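The Drinks Station Nobody Designed: A Study of One Shared Worktop

Module report, Domestic Environments, second year
Submitted December 2021

Background

Our group was asked to choose a surface that more than one household member uses every day, and to find out how things come to be kept on it. Other groups chose wardrobes, a hallway shelf and, in one ambitious case, a garage. We chose the worktop in the shared kitchen at Dawber House, partly on academic grounds and partly because it is where the kettle is.

Dawber House has a kitchen used by everybody on the corridor. A cleaning rota is taped inside a cupboard door, where it can do no harm. The worktop has never been given an official purpose, although the accommodation handbook calls it a "food preparation area", a phrase that caused some laughter at our first meeting.

Method

We kept a log through November. Each time one of us went into the kitchen we wrote down what had been moved, added or taken away, and by the end we had 135 entries. A good number of these say "sponge, again". We also asked residents to fill in a short form on what they thought the worktop was for. We had 107 entries in the log before anyone outside the group asked what we were writing, which says something about either our discretion or the general level of interest.

We measured walking distance as well, from the kettle to the sink and back. One of us wore a step counter for this and reached 360 steps in an evening, most of them looking for a clean mug.

The tea tray

The most settled part of the worktop is the tea tray. A flat black tray with a raised rim holds an open box with compartments, and the kettle stands just behind. Everything needed for a hot drink is within one reach, apart from milk, which is a matter for the fridge and beyond the scope of this report.

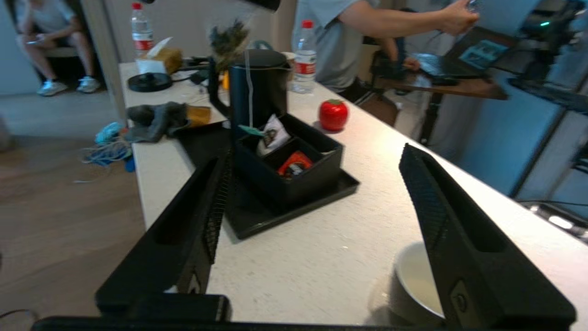

Report author
Second-year student, Domestic Environments (Gratell group)

The box does more work than its size suggests. With a tea-bag packet upright in the back compartment and an orange-and-black one lying at an angle in the front, it already shows the two attitudes to storage we met throughout the project. Residents who filled in the form were fairly evenly divided between them, and neither side thought the other was serious.

The tall black kettle has a teal tag hanging down its front on a white string. We recorded it under "labels" and then, after a discussion longer than the subject deserved, under "tea".

Beyond the tray the system relaxes. A glossy red container shaped like a tomato, complete with small green stem, sits straight on the speckled worktop. It was the most popular object on our forms. Respondents described it as "cheerful" and "the only thing in there with any personality", and one simply drew it.

Water bottles with red caps turn up in two places, one near the kettle and one further along by the tissue box. Under our scheme this made them "migratory". There is also a kettle base, round and black, with its cord trailing. Our floor plan had allowed for none. We amended the floor plan.

The cloth and the sponge

At the near end are a crumpled grey cloth and a yellow-orange sponge, side by side. Every resident we asked agreed that wiping down was important and was done by somebody. Light-blue rope hangs over the edge just below in a tangle, and the form had no category for rope. We would include one next time.

Recommendations

We drew up two layouts. The Bivwood layout moves the tray to the far end, giving a clear stretch for chopping. The Doltau layout leaves the tray where it is and moves everything else. Both were pinned up for comment. Bivwood was called "sensible" and Doltau "less effort", and Doltau won.

We also suggest a hook for the cloth and a single agreed place for bottles. The hook would have to be bought, and the corridor kitty was last seen in November.

Limitations

We all live on the corridor and could not help tidying during the log, so some entries record our own behaviour. The forms were left beside the tray and several came back with tea on them. These were counted as valid.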